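Filed under: Robotics > Home Builds > Datasets
7 comments | 100 shares

# Drurkomero Mug Set

Camera recordings from a one-arm bench setup at home, used to train a small policy for hanging mugs on a peg stand. The arm controller is a Quan board running the Narnmont logging scripts. Built and maintained by Jitendra Lodhi.

## Contents

- 1749 episodes, one folder each
- Wrist video, fixed video, joint positions, gripper state
- `notes.csv` with start pose and operator remarks

## Bench

Pine table against a plain wall. The stand behind it is black square tube with clamp brackets. Retighten the clamp knobs before each session and leave the camera cable slack.

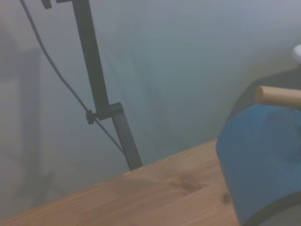 ## Wrist view

The wrist stream has low contrast and soft focus at table distance. Colors drift between sessions, and the wall can come out bluish or gray-green. No white balance correction was applied.

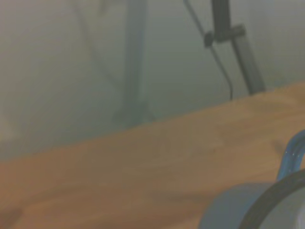
Normalize per episode if your model is sensitive to color. The first 2 seconds of each wrist clip can be dropped, as exposure is still settling.

## Task

Pick up the mug, carry it to the wooden stand and hang it on a peg. The gripper holds the light blue mug by the rim. The stand has a round black base and is not fixed to the table.
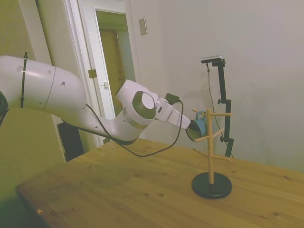 Success is marked by hand in `notes.csv`. Failed episodes are kept and flagged `0`. Joint data is in radians, base to wrist.

## Version

26/01/2024: fixed timestamps in the Drosar export. Older copies should be replaced.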